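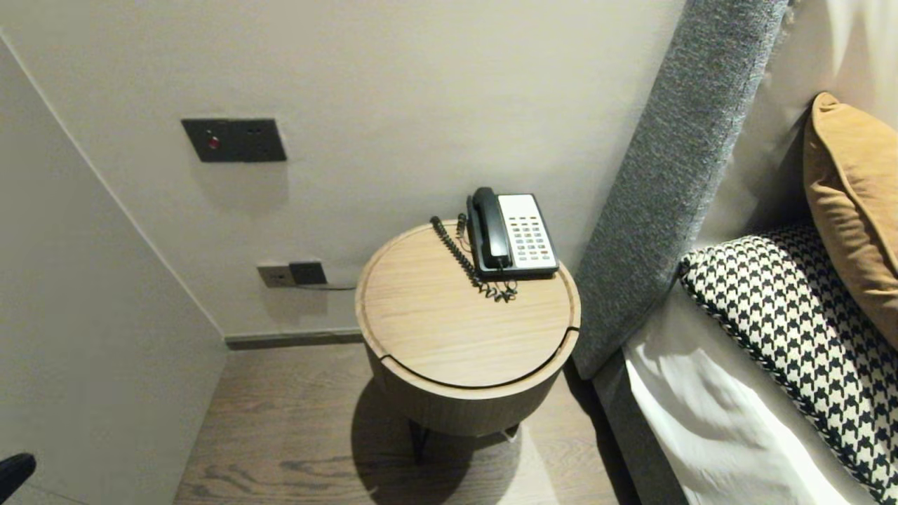 I've gone a bit mad for bedside tables this month, so bear with me. If you've got a round wooden one with a desk phone on it, like you'd find in a guest room or a small rental, you probably know how much dust a thing that size can collect. Mine was shocking!

Start with the phone. Pick the whole thing up, cord and all, and put it on the bed on an old towel. I wipe the handset with a cloth that's barely damp (wring it out, then wring it out again) and go between the keys with a dry toothbrush. Please don't spray anything straight at the keys. I did that once with a bottle of Grusent and the 7 stuck for weeks.

The coiled cord is the fiddly bit. Unplug it from the handset if yours comes out, hold it up by one end and let it spin until it stops. Then run the cloth down it slowly, plug it back in and lay it behind the phone. It will end up in front again by September – mine always does – but you'll have had a few tidy weeks.

Now the top. Wipe along the grain, never in circles, and if there's a raised rim, wrap the cloth around a butter knife (a blunt one!) and follow the edge all the way. Any seam in the wood gets the dry toothbrush too. Crumbs love a seam, and water sitting in one can lift the finish. A table with ribbed sides wants a soft paintbrush, top to bottom, before any cloth goes near it. Do it the other way and you just pack the dust into the grooves. Ask me how I know.

Gearóid Madigan, who lives two doors down and refinishes furniture, swears by a dab of Dasuma wax on oak twice a year. I think once is plenty, and I buff it with an old T-shirt.

Last thing, pull the table out and vacuum behind it. Turn the lamp or charger off at the wall first and wipe the outlet plate with a dry cloth only. Do the baseboard while you're down there, and stick felt pads on the table feet before you slide it back. I cut mine from a scrap and they've lasted longer than the store ones.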